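Demonstration Is Skilled Work and Should Be Treated as Such

Position essay, Canlow Institute for Applied Automation

Public discussion of robot learning is mostly concerned with models and computing power. Far less is said about the people who show a robot what to do. Over the past year the Institute has supported a program at its Haworth workshop in which operators record handling tasks, either by guiding a hand-held gripper through the motion or by controlling an arm from a separate station. On the basis of that program we hold that demonstration should be planned, paid and credited as skilled work, and that the organizations which depend on it have been slow to accept this.

The case is clearest with materials that do not keep their shape. A rigid block can be picked up in a handful of sensible ways, and an operator with an hour of practice will find most of them. Flexible hose is another matter. It stretches, folds and springs back. A grip that suits it when it is compressed may be wrong once it has opened out, and a small turn of the wrist at one end can move the other end a long way. The operator deals with all of this by feel and seldom stops to explain it.

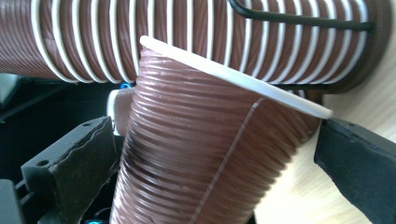 Such judgment takes time to acquire. Operators new to the Haworth program complete 40 practice recordings before any of their work is kept. In our view this figure is too low for flexible parts, and we have asked that it be reviewed. Several operators reported that they were still changing their approach well after the practice period had ended, and that their early accepted recordings showed habits they had since dropped. A model trained on those recordings will learn the habits along with the task.

The usual answer to this concern is volume. If enough demonstrations are gathered, it is said, the poor ones will be outweighed by the good. We do not find this persuasive. In a review completed in June, reviewers at the workshop examined 200 recordings of a single hose handling task and judged 157 of them fit for use. The remainder had been made at the same cost as the others. Most of the faults were plain to the operators themselves, who had been given no means of marking a recording as doubtful and no time to repeat it. A daily target had been set, and a repeat did not count toward it.

We therefore recommend that operators be given authority to reject their own work without penalty. The Urkov recording software, as set up at Haworth, now allows a short spoken note to be attached to each attempt. The notes are uneven in quality. Some are a single word. Others record that the part was approached from the wrong side, or that the fingers closed before the hose had settled, and these have proved more useful to the training staff than the scores assigned later by reviewers who were not present.

The choice between hand-held tools and remote control also deserves more care than it usually receives. With a hand-held gripper, the operator feels the part push back through the tool and works close to a natural pace. Remote control keeps the operator within the limits of the arm, so the motion can be repeated by the same machine, but much of the sense of touch is lost. Both methods have their place. What we object to is the practice of choosing one on grounds of price and then describing the resulting data as if the method made no difference. Any published set of demonstrations should state how each recording was made and how much experience the operator had.

There remains the question of credit. The Wondar data release, to which the workshop contributed, lists its engineers and its funders. Its operators appear only as a total of 36. We were party to that release and share responsibility for the omission. Operators who wish to be named in future releases from this Institute will be named, and those who prefer privacy will have that choice respected. The same terms will be written into our agreements with outside partners as those agreements come up for renewal.

February 2021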